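Subject: Re: [benchtalk] Small centrifuge for a teaching lab, worth buying refurbished?

Hi all, 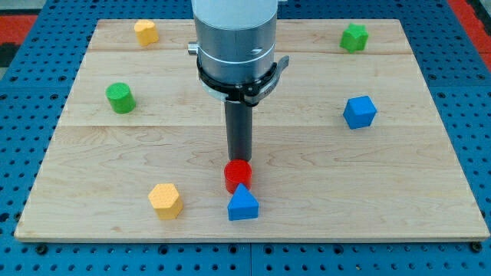

Gripper finger over the red cylinder, maple-colored board

I've been meaning to answer the centrifuge question for a while, and now that the September rush is behind us I finally have a cup of coffee and a quiet half hour. Quoting the original so nobody has to dig:

> We run an intro biology lab at a small college and our old
> microcentrifuge has started making a grinding noise on the way up
> to speed. The service quote came back at more than half the price of
> a new one. I've been looking at a refurbished Grenura and a new
> Ladano, both the small benchtop kind. The Grenura is cheaper and
> holds more tubes, but I've never bought used lab equipment and I
> don't know what to ask the seller. Students will be using it, so it
> gets slammed and it gets spilled in. Does anyone here have either
> one? Also, is it crazy to keep the old unit as a spare?

First, the grinding. Please stop using it until someone has looked at it! I let one go on like that for most of a semester years ago, telling myself it was only loud, and I still feel a bit sick when I think about it. Could be a bearing, could be a rotor that isn't seated right, could be something somebody dropped in the chamber. Unplug it, take the rotor off and check for bits of tube down there before you pay for anything. I once found half a cap and a paper clip.

On the two you're looking at: I have the Grenura, bought refurbished, and we used a Ladano in my last job, so I can speak to both a little. The Grenura is the heavier machine by a good margin and it stays put on the bench. Ours has been running for four years and the only thing I've replaced is the lid gasket. The lid latch is stiff, though, and first-year students will fight with it. They push on the front corner when they should push in the middle, and then they call you over because it's "broken." I put a dot of nail polish where the thumb goes and that took care of most of it.

The Ladano is friendlier. The buttons are big, the lid pops up by itself, and it's quiet enough to talk over (ours was, anyway, I can't promise yours will be). What I didn't like was the bowl. There's a lip around the inside where spills collect, and you can't get a wipe under it without bending your fingers in ways they don't want to go. If your students spill as much as mine do, have a look at that before you order.

Capacity is the other thing. If you teach in pairs with 16 benches, a small rotor means two runs and a line of bored people holding tubes. In my section a spin is 10 minutes, so a second run eats a big piece of the period once you count loading and balancing. I'd take the extra places over the nicer buttons, but you know your schedule and I don't.

Questions I would put to the seller of the used one:

Is the rotor original to that unit, and does it come with any record of its age? Rotors get retired on age and cycles even if they look perfect, and plenty of refurb shops are vague on this. If they can't tell you, price a new rotor and add it to the total.

Did they check the speed with a tachometer or just read it off the display?

Does the lid interlock work? Ask them to say so in writing.

What does the warranty cover, and who pays shipping? We bought from Ruddock, who gave us a year on parts, but freight back to them was on us. Sending ours in for the gasket would have cost me $57, so I had them mail the part and did it myself in 15 minutes with a plastic spatula.

I also got a quote from Fomdale at the time. They were pleasant on the phone and a bit higher, and their price included a new rotor, so looking back the gap was smaller than I thought. Might be worth a call.

About keeping the old one as a spare: I wouldn't, not with students around. Someone will be in a hurry, someone will plug it in. If you do hang on to it for parts, cut the cord or at least put a big tag on it, and lock it up somewhere. Your safety office may have rules about getting rid of it too, mine wanted a decontamination form signed before it could leave the building.

One more thing I forgot, buy the tube adapters at the same time as the centrifuge. I didn't, and then spent weeks hunting for the little ones for PCR strips. The generic kind rattled and I ended up tossing them.

Has anybody on the list had the newer Ladano with the removable bowl liner? I keep seeing it in the catalog and I'm curious whether the liner really comes out or if that's a two-person job. We may have a little money left in the spring and I'd love a second machine for the prep room.

Happy to send the seller emails off-list if they'd be any use to you.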